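About Us

Hi, and thanks for clicking on the least visited page of our website! I'm the person who answers the phone here, writes the newsletter, orders the coffee and, on most afternoons, still puts on the headset and does a shift at the controls. So you're getting the inside version.

Plasdale is a small company in Hurnthorpe, above a tile showroom, and we make examples for robots to learn from. A customer comes to us with a learning system that needs to see a job done, over and over, by somebody who knows what they're doing. We do the job, we record every joint angle and every camera view along the way, and we hand over a tidy pile of files. Most of our work these days is kitchen jobs in simulation: drawers, cans, fruit, bread, toasters, that kind of thing. It sounds easy until you try to pick up a simulated lemon before your second cup of coffee.

We started with 4 people and one very tired computer. The first set we ever sold was 200 examples of opening a drawer and closing it again (just that!), and I did a good share of them myself. My shoulder remembers every one. The customer came back the next month and asked for 1,000 more, this time with things to put in the drawer, and that's when we figured we had a business.

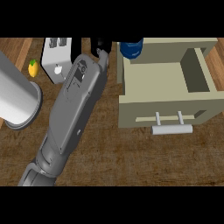 WHAT WE DO: TABLETOP AND DRAWER TASKS

Our bread and butter is the wooden table with the beige cabinet on it. If you've bought anything from us, you know that cabinet well. I like it because it's fussy. The bar handle sticks out on two short posts, so there's a right way to come at it and a whole lot of wrong ways, and with a big gray arm reaching in over the table you have to think about your elbow as much as your gripper. A learning system needs to see plenty of good approaches from plenty of different starting spots, so we move the clutter between takes. The lemon wanders, the white box wanders, and the operator has to deal with whatever is in the way.

We call the software that does the shuffling Stikov. It deals out a fresh layout, checks that nothing is floating or sunk into the wood, and then gets out of our way. We wrote it after a long Monday of placing objects by hand, and I would not go back for any money.

How do we decide what counts as a good example? Every take gets watched by a second person who wasn't at the controls. If the operator fumbled but recovered nicely, we keep it and tag it as a recovery, and customers love those. If the operator fumbled and gave up, it goes in a separate folder. We used to throw the failures away, which I now think was silly of us, and these days you can ask for them along with everything else.

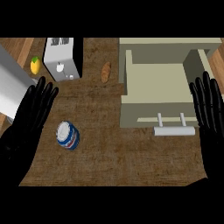
A two-hand layout on the table

Hands are the newer side of the house, and my favorite. With a pair of black robot hands over the table you get fingers to worry about, and fingers are wonderful and maddening. Where do you put the left one while the right one goes for the drawer handle? How do you close on a can lying in open space without nudging it toward the toaster? People do this stuff without thinking, and slowing down enough to do it well through a headset takes practice. New operators spend about 48 hours on training layouts before any of their takes go to a customer, and plenty ask for more.

The hands run on Dubey, our control setup, which maps your own fingers to the robot's. It's picky about thumbs. We're working on it.

If you're thinking of working with us, the best first step is a short note telling us what your robot needs to learn and what it keeps getting wrong. You don't need a spec. A messy paragraph is fine, I promise I've read messier! We'll build a small trial set, you train on it, and then we talk about what to change before anybody commits to the big one.

And if you'd like a job, we're usually looking for patient people with steady hands. Gamers do well, and so do folks who've worked in bakeries, for reasons I can't explain. Shifts are kept short because headsets get sweaty. Write to the front desk and you'll get me.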